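Stand September, gilt für den Fladorach mit Hochvoltpaket. Ausfüllen vor jedem Fahrtag in Udolgate, mit Kugelschreiber, leserlich. Wer alles abhakt, ohne einmal in die Knie gegangen zu sein, fängt von vorn an.

Prüfer: Samer Hourani
Gegenprüfer: Salim Kinyua
Kilometerstand: siehe Tacho, nicht siehe letztes Blatt

## Vor dem Aufbocken

- [x] Fahrzeug steht eben, Keile liegen vor und hinter den Rädern
- [x] Zündschlüssel liegt in der Blechdose, Deckel zu
- [x] Ladekabel abgezogen und aufgerollt
- [ ] Kofferraum leer

*Kommentar S. H.:* Im Kofferraum liegt seit dem Frühjahr ein Klappstuhl. Er wiegt nicht viel, aber bei der ersten Vollbremsung möchte er nach vorn und bringt seine Meinung mit. Bitte ausladen, dann hake ich ab.

## Räder und Reifen

- [x] Radmuttern mit Drehmomentschlüssel nachgezogen, über Kreuz
- [x] Luftdruck kalt gemessen
- [x] Flanken innen und außen ohne Schnitte und Beulen
- [x] Profiltiefe an der Innenkante gemessen
- [ ] Ventilkappen vollzählig

*Kommentar S. H.:* Vorn links fehlt die Kappe. Wieder. Ersatz liegt bei Plulwood im Regal, direkt neben der Kasse, damit man sie auch sicher vergisst.

*Kommentar S. K.:* Innenkante vorn rechts ist für diesen Fahrtag noch in Ordnung, für den nächsten würde ich nicht unterschreiben. Der Sturz stammt von Contreras, und dort stellt man Autos gern so ein, dass sie im Stand schon schnell aussehen.

## Bremsen

- [x] Beläge vorn und hinten über Mindeststärke
- [x] Scheiben ohne Risse an den Bohrungen
- [x] Bremsflüssigkeit gewechselt, Datum am Deckel notiert
- [x] Pedal hart, auch beim zweiten Treten
- [x] Rekuperation lässt sich am Lenkrad abschalten

*Kommentar S. K.:* Das Datum am Deckel war mit Bleistift geschrieben. Bleistift und Bremsflüssigkeit vertragen sich etwa so gut wie Fahrer und Tempolimit in der Boxengasse. Neu beschriftet, wasserfest.

## Hochvoltanlage

Nur mit Freischaltung und nur zu zweit. Der eine arbeitet, der andere schaut zu und lässt das Handy in der Tasche.

- [x] Serviceschalter gezogen, Schloss dran, Schlüssel beim Prüfer
- [x] Spannungsfreiheit festgestellt, Messgerät vorher und nachher geprüft
- [x] Orange Leitungen ohne Scheuerstellen
- [x] Isolationsmessung im Protokoll eingetragen
- [x] Handschuhe Klasse 0 auf Luftdichtheit geprüft
- [ ] Kühlkreis der Batterie dicht

*Kommentar S. H.:* An der unteren Schlauchschelle steht ein Tropfen. Ein einzelner, sehr höflicher Tropfen, der nach dem Abwischen wiedergekommen ist. Schelle kommt neu, vorher bleibt das Kästchen leer. Die Wartung des Kreises ist laut unserem Heft alle 2.000 Kilometer fällig. Salim meint, das sei übervorsichtig. Salim hat die Batterie auch nicht bezahlt.

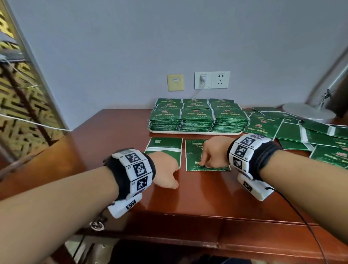
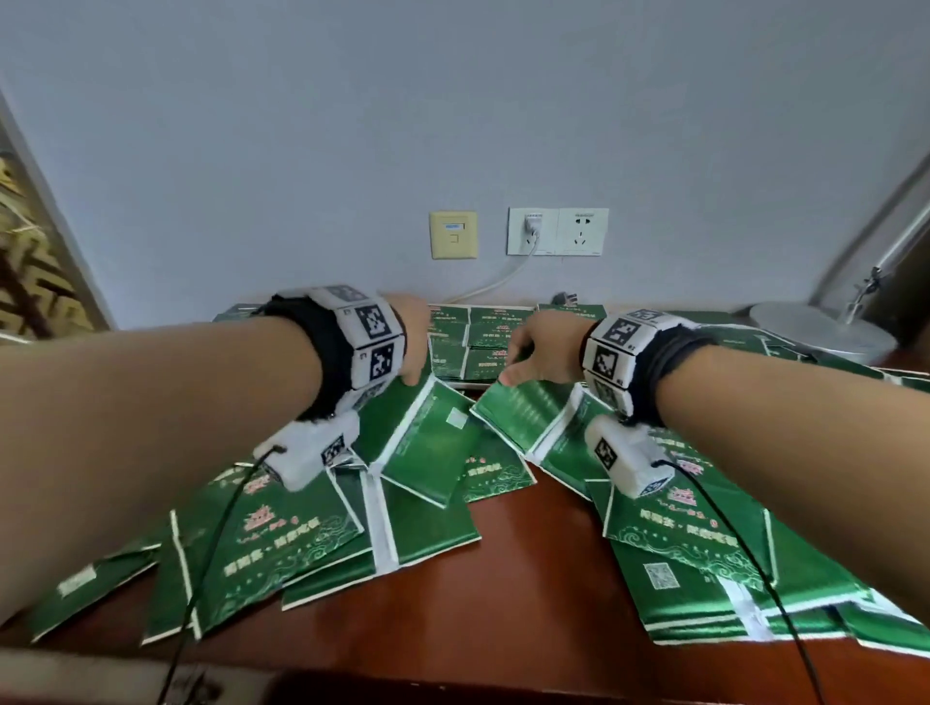
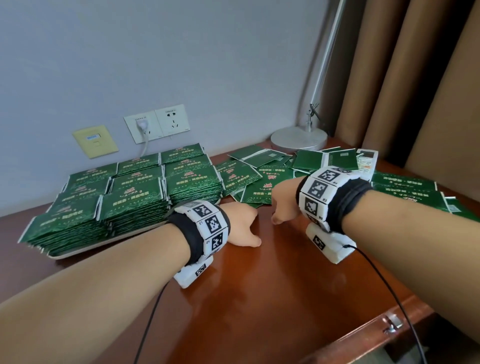
*Immer beide Hände, immer rotbraunes Holz.*

## Innenraum und Rettung

- [x] Gurte ohne Ausfransungen, Schloss öffnet unter Zug
- [x] Sitz fest, auch wenn man ernsthaft daran rüttelt
- [x] Feuerlöscher verschraubt, Prüfplakette gültig
- [x] Not-Aus innen und außen beschriftet
- [x] Rettungskarte hinter der Sonnenblende
- [ ] Keine losen Gegenstände im Fußraum

*Kommentar S. K.:* Unter dem Fahrersitz gefunden: 2 Kabelbinder, ein Kassenbon und eine Zehner-Nuss, die Samer seit Monaten anderen Leuten vorwirft. Die Nuss ist wieder im Kasten, die Entschuldigung steht aus.

*Kommentar S. H.:* Zur Kenntnis genommen.

## Aerodynamik und Karosserie

- [x] Heckflügel fest, alle 4 Schrauben mit Sicherungslack markiert
- [x] Frontlippe ohne Bruch
- [x] Unterboden vollständig verschraubt
- [x] Haubenverschlüsse eingerastet, Zugprobe von Hand
- [x] Abschleppöse eingeschraubt und farblich markiert

*Kommentar S. K.:* Die Frontlippe hat einen Kratzer, der nach Bordstein aussieht. Der Fahrer spricht von Kies. Wir vermerken »Kies« und denken uns unseren Teil.

## Probelauf

- [x] Systemstart ohne Warnmeldung
- [x] Lüfter läuft an und geht wieder aus
- [x] Ladestand zum Losfahren mindestens 63 Prozent
- [x] Bremslicht, Regenlicht, Blinker
- [ ] Runde auf dem Hof, langsam, Fenster offen

*Kommentar S. H.:* Hofrunde erst nach der Schelle. Fenster offen heißt übrigens auch Radio aus. Ein knackendes Gelenk hört man sonst nicht, und bei dem Musikgeschmack im Team würde man es vielleicht für Schlagzeug halten.

## Ergebnis

Bedingt freigegeben. Offen sind:

1. Schlauchschelle am Batteriekreis ersetzen, danach Dichtheit erneut prüfen (S. H.)
2. Hofrunde mit Gegenprüfer (S. K.)
3. Klappstuhl (Fahrer)
4. Ventilkappe vorn links (wer zuerst bei Plulwood vorbeikommt)
5. Reifen vorn rechts für den nächsten Fahrtag bestellen – bitte bevor die Leinwand durchscheint

Ohne die ersten beiden Punkte bleibt das Auto auf dem Hänger, auch wenn in Udolgate die Sonne scheint und Contreras schon anruft. Das Blatt kommt nach der Unterschrift in den roten Ordner. Der blaue ist für Rechnungen und wird nur im Sitzen geöffnet.

Geprüft: S. Hourani
Gegengeprüft: S. Kinyua, mit Vorbehalt wegen Klappstuhl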